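Home > Newsletter > Interiors and Finishes

We use cookies to remember your newsletter preferences. Accept | Manage settings

Dark walls in small rooms: what the paint does and what the light does

Dark wall colours have come up in readers' letters all winter, and most of the letters describe the same fault. A brown or deep green was chosen from a card, two coats were applied, and the finished wall looked patchy, flat or nearly black. The causes are usually separate and are best checked in order: coverage, sheen, then lighting.

Coverage first. Deep colours are mixed from a base with little or no white pigment in it, so that the tint is not weakened. The white pigment is what gives ordinary emulsion most of its hiding power. A deep-base brown over a white wall will often need three coats, and sometimes four, where a mid-tone would need two. A tinted undercoat in mid-grey or in a weaker mix of the same colour usually saves one of these. The Vasel undercoat we used for our own panels was tinted to half strength at the counter at no extra charge, and two top coats over it gave an even result.

Batch matters more with dark colours than with light ones. If a wall needs more than one tin, mix the tins together in a larger bucket before starting. If a fresh tin has to be opened part way through the job, stop at a corner and begin the next wall with the new paint. Small differences in tint are hard to see across a corner and easy to see across a flat wall.

Sheen is the second cause. A dead matt finish scatters light evenly and hides filler marks, but it also picks up rub marks, which show as pale streaks on a dark ground. An eggshell finish wipes clean but shows every roller edge when lit from the side. We painted test panels in both and wiped each 100 times with a damp cloth. The Lurkix matt had begun to polish to a slight shine by the end. The Veltex eggshell was unchanged, although its roller lines were visible from the doorway before wiping started. For a hall or stairs we would take the eggshell and spend longer on the filling. For a bedroom the matt is adequate.

Colour then depends on the light that falls on it. A deep brown returns only a small part of the light that reaches it, so a lamp that was sufficient with white walls will seem weak. Walls at different angles to the window receive different amounts, and the same tin may look like two colours on either side of a corner. This should be judged with a painted board held upright against each wall in turn, in the morning and again after dark. A card laid flat on a table will read lighter than the wall.

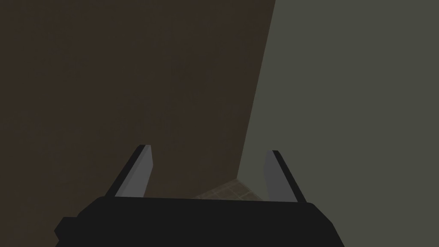
Deep brown wall meeting a second wall, computer rendering.

Lamp colour should be settled before the paint is bought. Warm lamps, at 2700 K, push brown towards red. At 4000 K the same brown loses most of its warmth and can look grey. Neither is wrong, but mixing the two in one room produces patches that are often blamed on the paint. Change all the lamps to one type, wait until evening, and look again before putting on another coat.

Cutting in is the part of the job that shows most. A dark wall against a pale ceiling needs a clean line, and few ceilings are level. Where the ceiling runs out of true, set the line by eye from the middle of the room. Use low-tack tape, seal its edge with a thin pass of the ceiling colour, leave that to dry, and then apply the dark paint. Remove the tape while the last coat is still slightly soft, pulling it back on itself at a shallow angle. The Ko tape lifted cleanly from sound emulsion but took flakes from an older distempered ceiling, where a steady hand and an angled brush are safer.

Leave a newly painted dark wall for 7 days before washing it or pushing furniture against it. Matt finishes feel dry within hours but mark easily until they have hardened. Keep a small jar of the mixed paint, labelled with the room and the tint code, for touching in. Touch in with the same type of roller that was used for the wall, as brush marks dry to a different texture and will catch the light.

The full panel results are on sheet 1003, which subscribers can request by post. The September issue will cover dark paint on skirting and doors, including solvent-based finishes.

Contact the newsletter desk | © 2021 | Back to top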